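About Horix

Small arms and kit, researched and looked after since 1996. Still going.

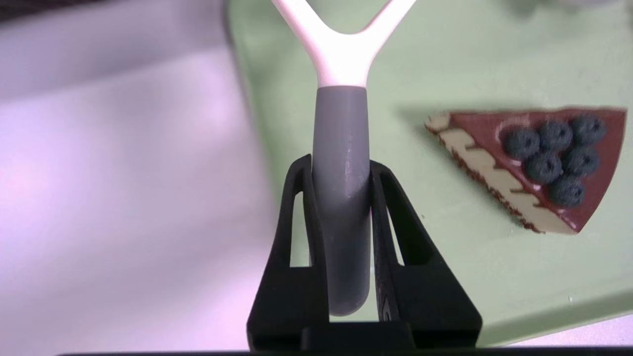

One visitor told us our percussion locks talk was the first time anyone had explained to him why so many cavalry carbines misfired in damp weather, and could we please do the swords next. We are doing the swords next. March, all being well.

So, who we are. Started as a study group on military equipment, mostly saddlery and muskets, grew from there. Now a company with 6 staff, a reading room in Ulosden and a store full of boxes. 1188 catalogued items at last count, belt plates to bayonets. Not all of it pretty. The Solís bequest (buttons, cartridge boxes, a lot of letters) is still being sorted so bear with us on that one.

What we do: identification, conservation advice, loans to museums, school talks. Schools mostly want 1066, fair enough, we do have a good session on shields and mail. Our own patch is later tho, 18th and 19th century line regiments and what they really carried, as against what the regulations said.

What we don't do: valuations. Please stop posting us things without asking first.

Our newsletter is called Zodora, comes out when its ready. Back issues in the reading room, or email for a copy.

Reading room by appointment only. Bring pencils, no pens. Parking round the back.

Page updated 9/14/23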